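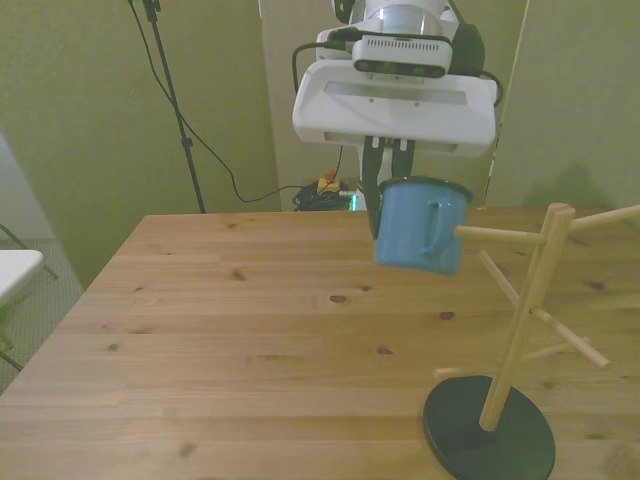
# Evaluation of the Sawatzky Gripper Kit for Household Handling Tasks

Project report, Irndale Technical College, August 2026

## 1. Purpose

The Sawatzky kit is sold as a ready-to-mount package: a two-finger gripper, a camera module and the control software. The vendor, Vandusell, states that a new task can be set up by demonstration, with no code written by the user. The project tested that claim on one task, hanging an enamel mug by its handle on a wooden mug tree.

## 2. Setup

The kit was mounted above a pine table in the Zetdale lab. The camera module sits on the front of the gripper housing, above the fingers. The light blue mug is gripped at the rim, which leaves the handle free to go over a dowel. A second camera, fixed to the room, recorded every trial.

Installation took 3 hours. Most of that went to routing the cables, which are stiffer than the manual suggests and pull on the housing when the arm turns. The mounting plate fit without changes.

## 3. Method

We recorded 243 demonstrations in July and trained with the vendor's default settings. The trained task was then run 400 times. The mug started in a marked zone on the table, with the handle turned toward the tree. A trial was a success if the mug hung from an arm after the fingers opened and stayed there for 11 seconds. The tree was cleared before each trial.

## 4. Results

Picking up the mug was reliable, and dropped mugs were rare. Failures were concentrated in the last part of the motion, as the handle came up to the tip of the dowel. In the typical failure the handle met the end of the arm, the mug turned in the fingers and the software stopped the run with a force warning.

Upper arms gave better results than lower ones. At the lower arms the wide plate above the fingers came close to the pole, and the planner often refused the path.

## 5. Assessment

The no-code claim holds for setup. It does not hold for fault finding: the log files are unlabeled, and two settings we needed could only be changed in a text file. The fingertips are too smooth for a rounded rim. Vandusell lists a softer tip as an option, but we did not have it.

## 6. Open items

- Repeat the lower-arm trials with a narrower plate
- Test with the handle at random angles
- Replace the cable ties at the housing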